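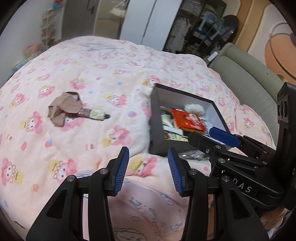 Two hand-held grippers in front of the box on the bed, ribbed blue pads on the near one.

I've been swapping pads and linkages on hand-held grippers for a while now, and people keep asking me how I decide which setup to keep. My answer used to be "I just mess with it for an afternoon," which helps no one, so I finally wrote down what I do. You need a pair of grippers, a soft surface, a box with mixed stuff in it, and a notebook you don't mind scribbling all over.

Why a bed?

Tables are too easy! On a hard table the fingertips hit bottom and stop, and you get lazy about height. Bedding gives way under you, the box shifts when you bump it, and a puffy blanket loves to get pinched along with whatever you were going for. If a pad does well on a blanket it will do fine on my desk (the other way around, not so much, ask me how I know).

Step 1. Check the pivots before anything else

Open and close each gripper slowly with nothing between the pads. Watch both sides. They should move together and meet in the middle. If one side lags, back the pivot off a hair and try again. I once spent a whole evening blaming a pad that was perfectly good when the real trouble was one tight joint. Huệ Khúc, who got me into all this, does this check with her eyes closed and goes by feel. I'm not there yet.

Step 2. Load the box

Use things you already have, and mix the textures. Packets with slick printing are great because they slide. Something fluffy is great because it squashes and hides how hard you're squeezing. Throw in a wrapped item or two, and put at least one thing on top at an angle so you can't come straight down on it. Leave something outside the box too. Crinkly clear plastic is my favorite for this, and a folded piece of cloth is a close second.

Don't tidy it! A neat row tells you very little.

Step 3. One hand first

Pick one gripper and do 20 lifts with it. Same hand, same item, and set it down in the same spot. I mark each one as clean, slipped, or dropped. When you've got your 20, switch to the other gripper and go again with the same hand. I know it's tempting to hold one in each hand and compare as you go, but my right hand is so much better than my left that it made a bad pad look like a winner for weeks.

Step 4. Now both hands

This is the fun part. Bring one in from the front and the other from the side, and have one steady the box while the other picks. You'll find out fast whether the arms are too wide to share the space. Go in with the jaws open only as far as you need, especially near the corners, or you'll catch the rim and drag the whole box toward you.

Do 7 rounds, then stop and shake out your hands. Tired thumbs squeeze harder, and your last few rounds will lie to you.

Step 5. Swap the pads and repeat

Ribbed against smooth is the comparison I'd start with. In my notes the ribbed ones win on cloth and fluffy things, and the smooth ones let go more predictably when I set down a thin packet. I tried a set of Triline pads too and liked them on plastic, although they picked up blanket fuzz like crazy. Wipe the pads between sets or your numbers drift.

A few leftovers

Loose sleeves get in the linkage. Roll them up.

Jhair Ospina wrote to say he films every set and scores it later, which takes him up to three times as long. If you have the patience, go for it. I score as I go and accept that I'm a bit generous with myself.

If the two grippers feel about the same after all that, keep the one that's easier to take apart. You'll be cleaning it a lot.

I still want to try the Bramola fingertips when I can get a pair, and I'll add my numbers to the bottom of this page once I've done the full set with both hands.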